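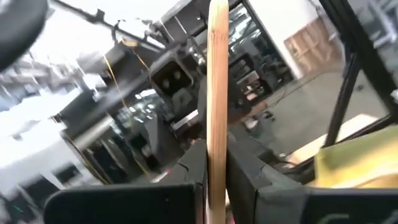 29th August

Sticks, continued. Opened the second Bestix carton first thing, while the coffee was still doing its job. The packing slip says 417. I have never ordered 417 of anything in my life, and the order form in the binder says 400, in my handwriting, with a circle around it. Đức thinks the extra ones are there to cover breakage. I think somebody at Bestix has a scoop.

They're the long slim ones with the rounded end, pale, close grain. Much better than the July lot, which smelled like a pencil case and had fuzz all down one side. I did the fingernail test on a handful from the top and a handful from the bottom and got hardly any lift. The rounded ends vary a bit. A few look like a nice dome and a few look like someone lost interest halfway around. Fine for stirring, not fine for the plant marker job, where the end is the only part anyone looks at.

**Straightness**

Rolled them on the granite plate, as usual. Rules as agreed with Rattana, written down again so that we stop having the conversation:

- rolls clean: A bin
- rolls with a wobble you can hear: B bin
- rolls in a curve and falls off the plate: B bin, and pick it up
- split, knotted or furry: scrap

"A wobble you can hear" depends a good deal on whether the compressor is running. I did the first half with it off. Marisol turned it on for the second half and my standards went up remarkably. Will re-roll the second half on Monday.

The bow mostly runs one way along the length, a long lazy lean you don't notice until the stick is standing up beside something straight. Lying in the bin they all look perfect. Check them upright.

**Oil test**

Four sticks in the Virness thin oil, four in the thick one, all from the A bin. Wiped on with a rag, hung from the wire by binder clips. Notes so far:

Thin: goes in fast, color shifts from pale tan to slightly less pale tan. Theerawat says he can see the difference. I've asked him to point at it and he's getting back to me.

Thick: warmer, a bit yellow, brings the grain up nicely. Also brings up every scratch from my sanding, which I had believed was finished. Still tacky after lunch. One has a fingerprint on it and everyone present has declined to be compared.

Don't oil the bottom two inches. That end goes into the block and the glue doesn't like it. I know this because of the first batch for Drondinport, which we don't need to go over again.

**Sanding**

Went back to 220 on the shaft and 320 on the rounded end. Holding the stick in one hand and folding the paper around it with the other is still the quickest way, in spite of the jig I spent most of last week on. The jig works very well for sticks exactly as thick as the one I measured. It is currently holding up the radio.

Twist as you pull. If you only pull, you get flats, and you find them with your thumb after the oil is on.

Nuanchan asked whether we need to sand the shafts at all for the Suksawat order, given that they're being painted. No, we don't. I had done thirty by then. Those have gone into a separate tray marked TOO GOOD and can be used for the marker job.

**Storage**

The tall bucket isn't working. Sticks lean out over the rim and take a set from it, and by Friday we have a bucket of bananas. Đức cut down a length of drain pipe and stood that in the corner, packed fairly tight, and it's better already. Needs a cap on the bottom. At present the floor is the bottom, so whoever lifts the pipe to move it will learn something.

Keep them away from the window. I'd also keep them away from the sink, after what happened to the B bin.

**To do**

- re-roll second half, compressor OFF
- ask Bestix about the rounded ends and whether they sort them. Leave out the scoop theory
- thick oil: check tack Monday morning, touch the lower end only
- pipe cap (Đức)
- more 320. We have one sheet and it's mostly a memory
- Rattana to settle whether the label goes on the front or wraps around. She says wraps, the sample says front, and I'm sanding as if it were neither
- find the good calipers. Last seen with Marisol, who last saw them with me

Later: took one of the thin oil sticks down and flexed it by hand next to a bare one. Couldn't tell them apart. Flexed the bare one a bit further to be sure. One for scrap.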